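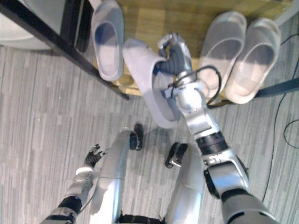
A white slipper and the wooden shoe rack, gray floor underneath.

Keeping the Entrance of a Small Home in Order

August 2, 2018

When we moved to our flat in Rodham, the entrance was the part of the home I liked least. It is a narrow piece of corridor with one door to the outside and one door to the living room, and everything that came in from the street stayed there: shoes, bags, umbrellas, letters, sand. I have tried many methods and most of them I gave up. What I write down now is what we still do.

Shoes

Keep on the rack only the shoes of the season. The others go in a box with the name written on the short side, so you can read it when the boxes are stacked. I change the shoes in September and again when the snow is finished.

Put the heavy shoes on the lowest level. A rack with boots on top will lean, and after one winter the screws become loose. Tighten the screws by hand with a normal screwdriver. With an electric one it is easy to destroy the hole in soft wood, as I did with my first rack. If the hole is already too big, fill it with a wooden toothpick and a little wood glue, cut the toothpick flat, let it dry until the next day and put the screw back.

Wet shoes do not go on the rack. Take out the insoles, fill the shoes with newspaper and stand them on their side on an old towel. Change the paper after 2 hours, then leave it for the night. Do not put them against the radiator, the leather becomes hard and the glue of the sole can open.

For the smell I use baking soda, one spoon in each shoe in the evening, and shake it out in the morning over the sink. It is good for sport shoes. For leather shoes I do not recommend it, it dries the leather. There I put a small cotton bag with cedar chips.

House slippers

Fabric slippers can usually be washed, but read the label first. Mine go in a net bag, cold water, the short program, together with two towels so they do not knock on the drum. Never the dryer. If the slipper has a cardboard sole (many cheap ones have it, you feel it when you bend it) wash only the upper part with a soft brush and soapy water.

Light-colored slippers get gray very fast around the edge. A white school eraser takes off more than you expect, so try it before you wet anything.

For guests we keep 3 pairs in one medium size and one pair in large. More than this was only taking space.

Dark clothes and knitwear

Coats and sweaters also pass through our entrance, so they belong to this page.

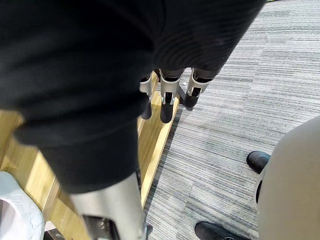 Black knits lose their color mostly in the wash, and very often they did not need the wash. A sweater worn over a shirt can wait several days if you let it breathe. Lay it over the back of a chair for the night with some air on both sides, and do not put it straight in the closet when it is still warm from the body.

When you do wash, turn it inside out, use cold water and a liquid detergent. The powder leaves white marks in the folds and on black you see every one. Fill the machine only two thirds. Do not wring the sweater with your hands. Roll it in a dry towel, press on the roll with your knees, open it and dry it flat.

For lint, the sticky roller is fast but it costs money all the time. A dry rubber glove does nearly the same work: put it on and stroke the fabric always in one direction. For the small balls of wool I bought a fabric comb from Semari, which I prefer to the electric shaver - the shaver once made a hole in my elbow. I mean in the elbow of the sweater.

Thick knitwear should be folded. On a hanger the shoulders grow points and the whole piece becomes longer.

The floor

Sand is the enemy of every smooth floor. Put one rough mat outside the door and one soft mat inside, and shake both often. I sweep first and mop second, with the mop almost dry. If your floor has planks with joints, water standing in the joints is not good for it, no matter what is written on the bottle.

Black lines from rubber soles go away with the same white eraser I use for slippers. For salt stains in winter I take one part white vinegar and ten parts warm water, wipe, then wipe again with clean water. Do not use vinegar on stone.

Put felt pads under the feet of the shoe rack. The ones I buy at Benavides are sold on a sheet and you cut them with scissors. Clean the wood with alcohol before you stick them, otherwise they walk away in a week. Check them when you move the rack for cleaning, because a pad full of sand scratches more than no pad.

Keys, letters and small things

One bowl for keys, and nothing else in the bowl. I had to empty it many times before my family accepted this rule. Letters are opened standing up, and the envelope goes in the paper bin before I take off my coat.

Umbrellas dry open in the bathtub. Only when dry they go to the stand.

Next time I will write about the closet under the stairs at my mother's house in Omham, which is a bigger problem.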